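Two arms, no soldering

I promised an update on Prasuvden, the two-armed helper robot we're putting together in the back bay at Gretent, and then I spent the whole month not touching a single screw. Sorry! The arms are on the bench with their covers off and the power supply is still in its box. What we've been doing is driving the thing in simulation, because Florencio Pacheco (sensibly) refused to let me plug in two arms I didn't know how to steer.

So there's now a make-believe room on the shared computer, with a long stone counter and some household clutter on it, and a robot to reach into it. It's more fun than I expected, and I've been hogging the chair.

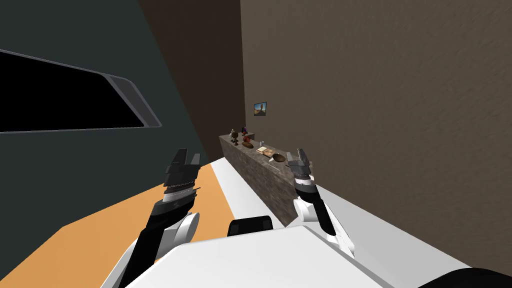 Both grippers up and open at the near end of the counter.

You can drive from the body view or from the wrist views, and I'd tell anyone starting out to try the body view first. You get the counter and both arms at once and you can feel, sort of, how far away things are. The wrist views are where the fine work happens, and they made me seasick for the first 2 evenings. Milagros Villalobos took to them right away and now flies the left arm like she was born with it.
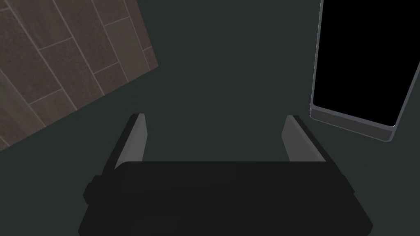

Grasholm, December

Most of this month went into the wrist views. Looking out over the back of the gripper, all you get is the two fingers and whatever is past them, and if that's a big stretch of plain dark surface you have nothing to judge distance by. I kept stopping short. Abilio Tejada's advice was to quit staring at the fingertips and pick something with an edge to it, like the grout lines on the tile or the pale rim of the black panel, then watch how it slides as you move. It helped a lot. I still overshoot when I'm tired.

We save every run, by the way, good and bad. We're at 3656 of them, and plenty are me backing up and trying again - Iker Alcaraz wrote a little tool called Tse that sorts them by how long the gripper sat open doing nothing, and I'd rather not talk about whose name is at the top.
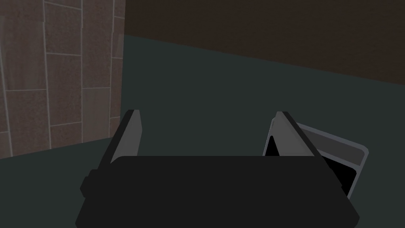 Wrist view, fingers wide, nothing in the grip yet.

The question I get most at the coffee machine is whether any of this will carry over to the real arms. Some of it, I think. Steering surely will. Gripping I'm less sure of, since thin stuff is hard even on screen, and you've got to bring the fingers in flat on both sides or the object twists.

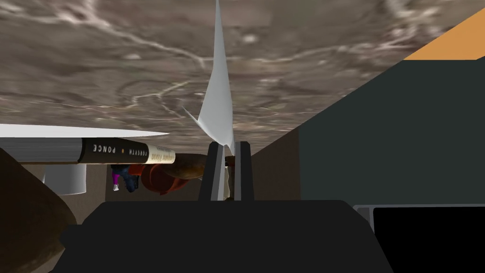

Bujar Georgiou wants to swap the real finger pads for something softer before we power up, and he's already cut six from an old yoga mat. We've got 300 dollars left in the parts budget, so the yoga mat has my vote. If you have a spare bench supply or a decent emergency stop button lying in a drawer, please bring it in!

Next up is the wiring for the left shoulder, which we'll start after the holidays. Come by any evening after six if you want a turn at the controls. Milagros will show you the wrist views, and I'll get out of the chair if you ask twice.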